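5. Recording pick-and-place examples

This section covers the recording of examples for a Caron arm with a two-finger gripper, using the Belloron recorder. It assumes that the arm has been calibrated (Section 3) and that the cameras have passed the link check (Section 4). The task used throughout is "toy vegetable to container." Other tasks follow the same steps with a different task sheet.

5.1 Terms

Episode: one recorded attempt, from the start tone to the stop tone.
Set: all episodes recorded against one task sheet with one camera mounting.
Prompt: the line of text stored with each episode, such as "put the eggplant in the bowl."
Home: the joint position stored during calibration.

5.2 Before you record

1. Load the task sheet. The recorder shows the prompt, the object list and the target container.
2. Place the objects listed on the sheet. Each object must lie inside the reach of the arm and must not touch the target.
3. Send the arm to home.
4. Open and close the gripper fully. The reading in the gripper field must return to zero when the fingers meet. If it does not, repeat step 6 of Section 3.
5. Check both camera views on the monitor. In the wrist view, the fingertips must be visible at all times. In the fixed view, the target container must be visible with its whole rim.
6. Lock exposure and white balance on both cameras. Leave them locked until the set is closed.

Note: Shiny steel containers produce glare that moves with the wrist camera. This is acceptable and should be left in the set. Do not cover the container or dull its surface, or the recorded examples will differ from the ones the policy meets later.

Caution: Keep cables out of the path of the arm. A cable that lies under an object can drag it during the grasp and spoil the episode.

5.3 Recording an episode

1. Press Arm on the recorder. The status field changes from Idle to Ready.
2. Wait for the start tone. Movement before the tone is not stored.
3. Move the open gripper toward the object named in the prompt. Approach from above and slow down for the last part of the travel.
4. Turn the wrist until the fingers stand on opposite sides of the object. Long objects are taken across their narrow axis.
5. Close the gripper. Hold for 2 seconds before lifting.
6. Lift clear of the container rim, then move across. Do not move across and lift at the same time.
7. Lower the object into the container and open the gripper.
8. Raise the arm, return to home and press Stop.
9. Mark the episode Good, Failed or Discard (see 5.5).

Views from one recording session, wrist and overview:

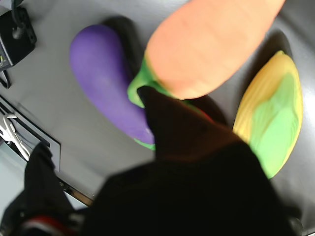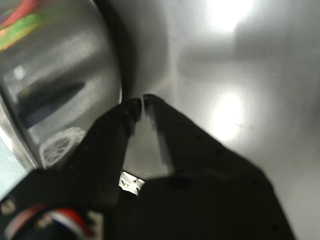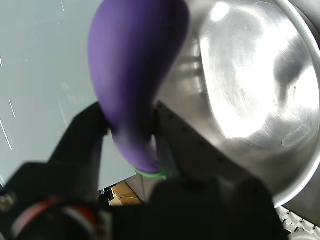
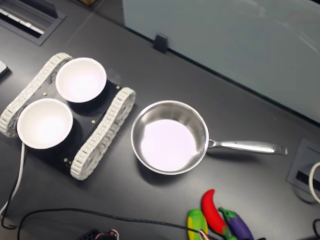

Emside asked, after trying the steps above, whether an episode should be thrown away when the first grasp misses and the second one holds. Their operators had been discarding every one of these, and wrote that "the policy then stops dead as soon as it misses, as it has never been shown what comes next." They suggested keeping them, with a separate mark, and limiting the number of tries so that operators do not chase an object across the table.

The suggestion was adopted on Mar 29, 2024, and the limits are given in 5.4.

5.4 Missed grasps and second tries

1. If the fingers close without the object, open them and raise the arm by one finger length.
2. Try again from that height. Do not return to home first.
3. Stop after 3 tries in the same episode. Mark the episode Failed.
4. If a later try holds, finish the episode as normal and mark it Good. Set the Retry flag as well.

An object that rolls during a missed grasp stays where it comes to rest. Do not reach in and move it while the status field shows Recording. A hand in the wrist view makes the episode unusable, and the arm is live.

Caution: The emergency stop must be within reach of the operator during all recording. Pressing it ends the episode and writes a partial file. Mark this file Discard.

5.5 Marking

Good — the object named in the prompt is inside the target container and the gripper is open.
Failed — the episode ran to the end or to the try limit, but the object is elsewhere. Failed episodes are stored and may be used for training a success check.
Discard — the episode is damaged by an outside cause: a hand in view, a lost camera link, a wrong prompt, an emergency stop.

If you pick up the wrong object and place it correctly, do not mark the episode Good. Either mark it Failed, or change the prompt to match what was done and then mark it Good. The second choice is preferred when the object is on the task sheet. Write the change in the log field.

5.6 Varying the layout

A set in which every object starts in the same place teaches the arm a path and little else. Change the layout as follows.

1. After each episode, return the moved object to the table at a new position and angle.
2. After every 23 episodes, shift the target container and swap the order of the other objects. The recorder shows a Layout message at this point and will not arm until it is confirmed.
3. Leave objects that are not named in the prompt on the table. They serve as distractors.
4. Change the target container only when the task sheet changes. Bowl and pan tasks are recorded under separate prompts.

Do not change the position of the fixed camera within a set. If it is knocked, close the set and open a new one, even if the view looks the same on the monitor.

5.7 Closing and checking a set

1. Press Close Set. The recorder writes the index file, which can take several minutes for a large set.
2. Compare the episode count in the index with the count on the recorder screen. The Rurnitz reference set, for instance, must show 2453 in both places.
3. Open the review player and look at the first and last episode of each layout. Check that the wrist and fixed views start together. A lag between them usually means that one camera dropped to a lower frame rate.
4. Sort the list by length. Very short episodes are often false starts that were marked Good by mistake.
5. Copy the set to storage before clearing the recorder disk.

Note: Sets recorded before the October release have no Retry field. The index tool fills it with "unknown." Do not edit these entries by hand — the checksum covers them, and the training loader will reject the set.

5.8 Faults during recording

Status field stays at Idle after pressing Arm: the task sheet is not loaded, or the arm is not at home.
No start tone: check the volume on the recorder. The status field still changes to Recording and can be used in place of the tone.
Gripper field drifts while the fingers are shut: stop recording and repeat the gripper zero. Episodes taken since the last good zero should be marked Discard.
Wrist view freezes: end the episode, mark it Discard, and reseat the camera connector with the arm powered down.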